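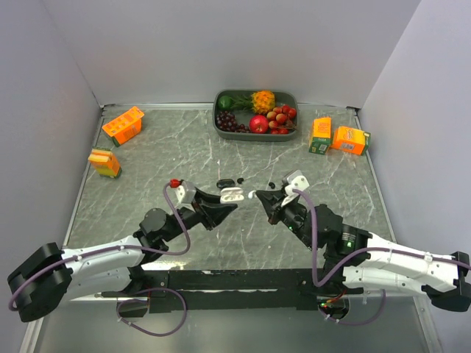
Love & Home > Living Together > Bedroom Tips

Sharing a Bed and Still Liking Each Other: Bedroom Tips for Couples

Last updated: April

By Sinéad Nic Giolla

I moved in with Tadeusz with one suitcase, a box of books and a firm belief that love would take care of the bedroom. Then the bed squeaked. It squeaked when he rolled over, it squeaked when I reached for my water, and at more interesting moments it squeaked so loudly that the neighbor's dog joined in. So I became a bedroom tinkerer, and I have to say I love it! Most of these fixes cost next to nothing and a lot of them can be done on a Sunday before lunch.

Find the squeak first

Take the mattress off and push on each corner of the frame, then on the center rail, then on the slats one by one. Have your partner listen down at floor level while you push (it's silly, and a pretty good date). Tighten every bolt you can get at, going around the frame twice, as snugging up one corner often loosens the next.

If a wooden joint still talks back, rub a plain white candle along the places where wood touches wood. For slats, cut up an old pair of tights or some cotton socks and slip a piece over each end before you drop it back in. Our frame is a secondhand Ullel with metal brackets, and felt pads between the bracket and the side rail shut it up completely. Don't spray cooking oil on anything. I tried it. It gets sticky and then it smells like a diner.

Headboard against the wall

The knocking sound is nearly always the headboard and has an easy cure. Stick thick felt or rubber bumpers on the back, up high where it touches, or pull the whole bed out by a hand's width and put grippy pads under the legs so it stays there. On a hard floor a rug under the bed does wonders, and your feet will thank you in January.

Two comforters, one bed

I was sure separate comforters meant the romance was over. How wrong I was! Tadeusz sleeps like a furnace and I sleep like a lizard, and we used to fight a silent tug-of-war until four in the morning. Now he has a thin one and I have a thick one and we're both nicer at breakfast. Lay them side by side, fold each one in thirds lengthwise, and throw a big light bedspread over the top if you want the room to look pulled together. There's nothing to stop you from visiting under the other person's.

While you're shopping, go up a size on the bottom sheet if your mattress is deep or has a topper. Sheets that pop off the corner at the wrong moment are a real mood killer. Sheet straps help too, the kind that run underneath and clip on.

Massage oil, and other things on the sheets

Oil is the big one. Get to it before it goes through the dryer, since heat sets it. Lay the sheet flat, cover the spot with baking soda or cornstarch and leave it for 20 minutes, then brush it off. Work in a little plain dish soap with your fingers, let it sit while you have coffee, and wash in the warmest water the care label allows. Check the spot before you dry, and do it again if you can still see a shadow.

Silicone lubricant is stubborn in the same way and gets the same treatment. The water-based kind mostly rinses right out. For blood or anything else that comes from a body, use cold water first, always, then an enzyme detergent.

Better yet, keep a dark bath towel or a washable throw within reach. Ours lives in the bottom drawer of the nightstand, rolled up, and it has saved us so much laundry. One more thing about oils while I'm on the subject: they can weaken latex condoms, so if you use those, stick to water-based or silicone products and save the massage oil for a back rub.

The drawer

Every couple should have a drawer! A good one, with a lid or a divider, that isn't also home to old phone chargers and cough drops. Store condoms somewhere cool and dry, away from the radiator and the windowsill, and look at the dates on the wrappers when you change the clocks. Wash toys the way their leaflet says, let them air-dry all the way, and keep each one in its own cotton pouch. If you have kids or a nosy mother-in-law, a small cash box with a key fits in most nightstands.

Light

The ceiling light in our room was brutal. We looked like two people waiting for dental work. I swapped the bulbs in both bedside lamps for warm, low ones and put them on a cheap plug-in dimmer from Kozłowski, the hardware store on our corner (check that the bulb says dimmable, or it'll flicker and buzz at you). A lamp placed lower than your eyes is kinder than one up high. Try it on a stool before you move any furniture.

Smells, mostly socks

Open the window for a bit in the morning before you make the bed, and leave the covers thrown back while you shower. Put the hamper outside the bedroom if there's any place for it at all. Vacuum the mattress when you change the season's bedding, with baking soda sprinkled on first. And go easy on scented candles. One is lovely, and blow it out before you get distracted.

The phone shelf

We put up a little shelf in the hall with a charging strip, and both phones go there at ten. I bought an old Zitport clock radio at the Plunska flea market to replace the alarm, and it plays only one station well, but I've grown fond of the farm news. The first week we were fidgety. By the second we were talking in the dark like teenagers, and, well, you can guess.

If a hall shelf won't work in your place, a basket on top of the dresser does nearly as well, as long as you'd have to get out of bed to reach it.

Next on my list is the bedroom door, which swings open by itself whenever the heat comes on. I'm told you can take out a hinge pin, bend it a tiny bit with a hammer and tap it back in for some drag. I'll try it on the closet first.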